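Grants and Partners / Progress Reports

Search this site Enter keywords

Progress report to Stevimar: open day and hand-held gripper demonstration

Prepared by Kacper Jasińska, Gorkis workshop 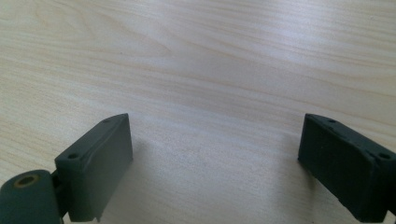 1. The open day

The open day was held on 28th August at the Gorkis workshop. We had 234 visitors, mostly local families and people from nearby firms. Derek Whitlock came on behalf of Michalski and stayed for the afternoon demonstration.

The hand-held gripper was set up on a wood-topped table near the entrance. Visitors could open and close the two fingers themselves before trying to pick anything up. Each finger ends in a thick, dark green pad block with screw holes along the top edge, and several people asked about changing the pads. We showed them a spare set and explained how the screws hold it on.

Each turn was planned at five minutes. Most ran longer, and the line was slow after lunch – we should have had a second gripper ready. Children found the handle too big. Two of them managed with both hands.

2. Work since July

The demonstration recordings now stand at 1,295, against a target of 1,000 for this period. We have checked all of them for missing frames, and 30 will be repeated. Recordings made by visitors on the open day are kept in a separate folder and are not included in the total.

The written guide for first-time operators is finished except for the section on pad wear. Derek asked for a shorter version to hang on the wall, and we have agreed to write one.

3. Spending

Spending is within the approved budget. The only unplanned item was the rental of extra chairs for the open day, paid from the events line. Printing cost less than expected.

4. Next steps

We will repeat the rejected recordings first, then start on small household items. A second gripper is being put together for the next visit. Michalski has asked to send four of its staff for a half-day session – the date is still to be agreed.

Last updated by Gorkis office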